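이사 박스 싸는 순서와 테이프 붙이는 법

원룸이나 투룸 정도의 짐은 포장이사를 부르지 않아도 혼자 쌀 수 있습니다. 대신 박스를 어떻게 조립하고 무엇부터 넣느냐에 따라 이삿날 걸리는 시간이 크게 달라집니다. 이 글은 2018-02-03에 처음 올렸고, 그 뒤 질문이 많았던 테이프 부분을 보충했습니다.

준비물

- 골판지 박스 (대, 중, 소)
- 투명 포장용 테이프
- 커터칼과 가위
- 유성펜
- 신문지 또는 포장 완충지
- 지퍼백 몇 장

박스는 중간 크기를 가장 많이 준비합니다. 큰 박스는 이불과 옷에만 씁니다. 책을 큰 박스에 담으면 두 사람이 들어도 무겁고 바닥이 터지기 쉽습니다. 마트에서 얻은 박스를 써도 되지만 크기가 제각각이면 트럭에 쌓을 때 빈틈이 생깁니다. 저는 Stilter 중형 박스를 한 장에 500원씩 주고 샀고, 책용 소형 박스만 동네 서점에서 얻었습니다.

1단계. 박스 바닥 만들기

짧은 날개를 먼저 접고 긴 날개를 그 위로 덮습니다. 날개끼리 엇갈려 끼우는 방식은 가벼운 옷 박스라도 권하지 않습니다. 들어 올릴 때 가운데가 벌어집니다.

가운데 이음선을 따라 테이프를 한 줄 붙이고 양쪽 옆면으로 손바닥 너비만큼 올려 붙입니다. 무거운 물건이 들어갈 박스는 이음선과 직각으로 한 줄을 더 붙여 십자 모양을 만듭니다. 책 박스라면 이음선 쪽을 두 겹으로 합니다.

테이프는 값이 조금 나가더라도 두께가 있는 것을 고릅니다. 얇은 테이프는 뜯다가 세로로 갈라지는 일이 잦습니다. 2,000원 안팎의 제품이면 이사용으로 충분합니다. 쓰던 롤은 끝을 조금 접어 두면 다음에 찾기 쉽고, 바닥에 굴려 두면 옆면에 먼지가 붙으니 한 자리를 정해서 둡니다.
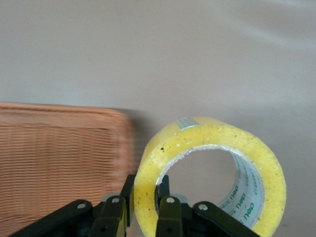
2단계. 안 쓰는 물건부터 담기

계절이 지난 옷, 책, 장식품, 손님용 그릇 순서로 쌉니다. 이사 7일 전에 시작하면 저녁에 한두 박스씩만 싸도 됩니다. 매일 쓰는 세면도구와 충전기, 냄비 하나는 마지막 날까지 남겨 둡니다.

무거운 것은 아래, 가벼운 것은 위에 넣습니다. 접시는 한 장씩 종이로 싸서 세워 담고, 컵은 안쪽에도 종이를 채웁니다. 다 담은 뒤 박스를 살짝 흔들어 소리가 나면 빈 곳을 종이나 수건으로 메웁니다.

3단계. 윗면 닫고 표시하기

윗면은 한 줄이면 됩니다. 테이프 끝을 1cm쯤 안쪽으로 접어 손잡이를 만들어 두면 새집에서 칼 없이 뜯을 수 있습니다. 내용물이 불룩하게 올라온 상태로 억지로 닫지 마세요. 위에 다른 박스를 올리지 못합니다.

글씨는 윗면 말고 옆면 두 곳에 씁니다. 쌓아 놓으면 윗면은 보이지 않습니다. "주방 / 접시 / 깨짐"처럼 방 이름을 먼저, 내용을 다음에 적습니다.

4단계. 나사와 작은 부품

분해한 가구의 나사는 지퍼백에 넣고 가구 이름을 적습니다. 가구 표면에 테이프로 바로 붙이면 뗄 때 칠이 벗겨질 수 있으므로 한 박스에 모아 담는 편이 낫습니다.

자주 받는 질문

겨울에 테이프가 잘 안 붙습니다.
추운 베란다에 두었던 롤은 접착력이 떨어집니다. 방 안에 몇 시간 두었다가 쓰고, 붙인 다음 손바닥으로 세게 문지릅니다.

박스를 미리 싸 두어도 되나요?
됩니다. 다만 6월처럼 습한 때에는 바닥에 바로 놓지 말고 벽에서도 조금 띄웁니다. 골판지가 눅눅해지면 테이프가 종이 겉면과 함께 일어납니다.

다 쓴 박스는 어떻게 버리나요?
테이프와 송장을 떼고 납작하게 접어 종이류로 내놓습니다.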